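Praktikum Greiftechnik, Versuch 4: Kopfkamera und Handgelenkkamera im Vergleich

## 4.1 Ziel

Verglichen werden zwei Kamerapositionen an einem zweiarmigen System beim Umgang mit biegeschlaffen Objekten. Die Auswertung erfolgt in Trumell, die Ansteuerung über den Controller Steltard. Kenntnisse aus Versuch 3 (Hand-Auge-Kalibrierung) werden vorausgesetzt.

## 4.2 Begriffe

- **Kopfkamera:** erfasst Arbeitsraum, Hindernisse und beide Arme gleichzeitig. Die Kontaktstelle liegt oft hinter dem Greifergehäuse.
- **Handgelenkkamera:** bewegt sich mit der Hand. Die Finger bleiben im Bild annähernd ortsfest, der Hintergrund verschiebt sich mit jeder Armbewegung.
- **Nahbereich:** der Abschnitt der Anfahrt, in dem die Regelung auf die Handgelenkkamera umschaltet. Vorgabe für diesen Versuch: 65 mm Abstand zwischen Fingerkuppe und Objekt.

## 4.3 Bildmaterial

Für die Aufgaben a) und b) werden beide Ansichten benötigt.

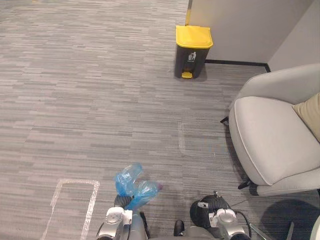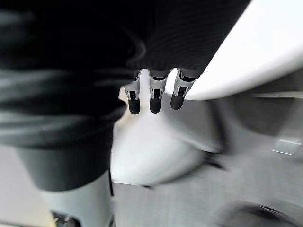
*Abb. 4.1: Kopfkamera (erstes Bild) mit blauem Beutel im linken Greifer; Handgelenkkamera (zweites Bild) mit drei Fingern über einer weißen, gerundeten Fläche.*

In der Kopfansicht liefern die weißen Klebebandstreifen auf dem gestreiften Teppich brauchbare Kanten. Der Teppich selbst ist für die Merkmalssuche ungünstig: Seine Längsstreifen wiederholen sich und führen zu Fehlzuordnungen. Der Eimer mit gelbem Deckel hebt sich farblich klar ab und eignet sich als Ziel für eine einfache Farbsegmentierung.

In der Handgelenkansicht sind die Finger relativ scharf, die Umgebung zeigt starke gerichtete Bewegungsunschärfe. Dunkles Gewebe verdeckt einen großen Teil der oberen Bildhälfte. Dieser Bereich ist vor der Merkmalssuche zu maskieren – auch bei geringer Aussteuerung liefern die Rippen sonst Scheinkanten.

## 4.4 Durchführung

1. Steltard im Modus „Position“ starten, Greifkraft auf 70 % der Nennkraft begrenzen.
2. Anfahrt mit Kopfkamera, Umschaltung im Nahbereich.
3. Messreihe mit dem Greifer Skurkevitz aufnehmen, danach dieselbe Reihe mit dem Greifer Fikre.
4. Je Greifer zwei Durchläufe: einmal mit, einmal ohne Maske.
5. Bilddaten und Gelenkwinkel mit gemeinsamem Zeitstempel nach Trumell exportieren.

Bei Folienbeuteln ist der Greifpunkt auf eine Falte zu legen. Eine Tiefenschätzung auf durchscheinender Folie ist nicht zulässig; als Ersatzwert gilt die Höhe der Auflagefläche.

## 4.5 Aufgaben

a) Markieren Sie in der Kopfansicht die Bereiche, die durch die Arme verdeckt sind.

b) Erstellen Sie für die Handgelenkansicht eine Maske, die Finger und Gewebe ausschließt. Geben Sie den verbleibenden Bildanteil in Prozent an.

c) Stellen Sie den Positionsfehler beider Greifer über dem Abstand dar und kennzeichnen Sie den Umschaltpunkt.

Abgabe als PDF, Rohdaten getrennt davon im Kursordner.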